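28 May 2021

Up early and over to the farm shop at Limutwood before the road got busy. Bought flour, a bag of onions and more eggs than I meant to. They were selling them loose and I had brought the pink plastic tray with me, so I filled what I could and paid at the hatch. The price has gone up again since October.

Back home I cleared the table and wiped it down. The fridge needed doing as well - the middle shelf had something sticky on it from the Alaoui jar, which never closes properly. Took the shelf out, washed it in the sink and left it to drain while I sorted the rest. Threw away half a cucumber and some parsley.

Used three eggs for a sponge at lunchtime. The recipe says 20 minutes but this oven wants longer, and it had 38 in the end. It sank a bit on one side. I put 100 grams of sugar in and would use less next time.

Rain in the afternoon. Read a few pages of the Jistberg newsletter, mostly about parking, and wrote out the list for next week.
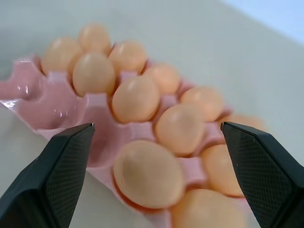 Page 38

The pink tray is easier to keep clean than the cardboard ones, and the eggs sit well down in the cups. All of them this time are the same light tan colour, no white ones and no speckles. Some cups at the end are still empty.

Omelette for supper with the last of the cheese. Must ring Plutus about the boiler in the morning.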